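Netadex puts a pair of robot arms on the dumbbell bench, and the packing crew gets its wrists back

For release: July

Hi, it's me again from the Netadex front office. I'm the person who writes these things, and I'm also the person who spent two seasons on the packing floor before I got a desk, so forgive me if this one runs a little less stiff than a press release is supposed to. I'm excited about it!

The short version: starting this month, we're bringing two-arm robot stations into our fitness returns shop, beginning with adjustable dumbbells. The project is called Huvon. We've been building it with Farkico, who handle the arms and the software side, and it takes over the part of the job our people have asked us to take away for as long as I've worked here.

If you've never handled a returned dumbbell set, let me fill you in. People send them back half assembled. Plates on the bar, collars cranked down, sometimes one plate on one end and two on the other (why? no idea). Everything has to come off, get looked over, get sorted and go back in a box the way a new customer would want to find it. Last quarter we took in 2,599 sets. Every one of those was opened, stripped and repacked by hand, by a crew of 32 people who mostly do other things too.

I did that job. You hold the bar with your left hand, you spin the collar with your right, you pull the plate, you set it down without banging it, and then you do it again until lunch. By mid-afternoon my thumb would lock up. I used to drive home steering with my palms.

At the Huvon bench, one arm holds the bar and the other one deals with the plates.
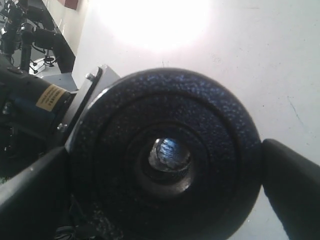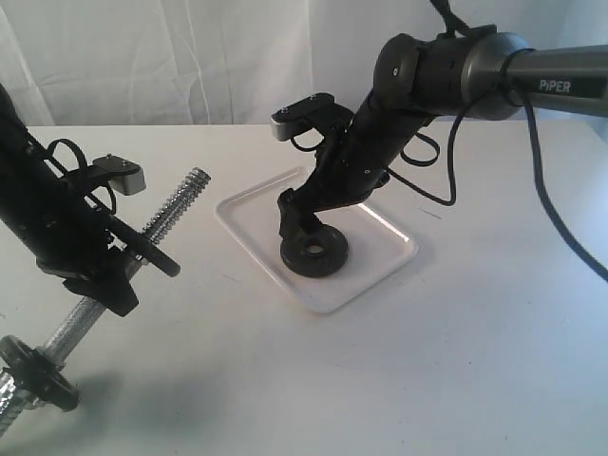
What I like most is how little the rest of the shop has to change around it. The bench is the same height as our other ones. The trays are trays. When a set has come apart, a person picks up from there, and that's the part of the work people here are good at and mostly enjoy: checking the finish on a plate, deciding whether a scratched one can go out as open-box, catching the set where somebody mailed us plates from a totally different brand. You need eyes and a bit of judgment for that, and it's a lot nicer to do when your hands don't hurt.

We're starting with 4 stations. One person looks after each pair of them, loads the bars, clears the trays and steps in when something jams. And things do jam! Collars with dried gunk in the threads are still a headache and they go straight to the manual bench. The arms are slower than our fastest packers, too. I timed it against myself one evening and I won, though I was sore the next day and the arms were not.

Now the question I know is coming, because I asked it myself in the first planning meeting. No jobs are being cut for this. All 32 people on the returns crew are staying, at the same pay or better. The station operator role is a step up with its own pay grade, and the first openings went to people already on the floor. Training takes 3 weeks and it's paid, on shift, during normal hours. You don't need to know how to code. You do need to be patient and willing to tell the Farkico folks when something is dumb, and our crew has turned out to be great at that second part.

In fact a bunch of what's in the current setup came from the floor. Moving the tray closer to the middle of the table was a packer's idea. So was the rule that whoever is operating gets to decide when to stop the arms, no permission slip, no supervisor needed. We also swapped the rotation so that people who stay on the manual bench do two hours there at the most and then switch to inspection or labeling. That one didn't need a robot at all, and we probably should have done it years ago.

Our sister shop, Lã, handles soft goods like yoga mats and wraps, and they've been over to look. They won't be getting arms any time soon (folding a mat is a whole other animal) but they're borrowing the rotation schedule, starting in August.

Next up for Huvon is kettlebell handles and the smaller collar sizes. I'll write again when there's something worth telling. If you're a reporter, a neighbor, or you run a returns shop and have the same sore thumbs we do, you're welcome to come by and see the bench running. Mornings before 11 are best, after that the trucks come in and you won't be able to hear me talk.

About Netadex: we inspect, repack and resell returned fitness gear for stores and online sellers.

Press contact: Netadex front office. Ask for whoever writes the press releases, and you'll get me.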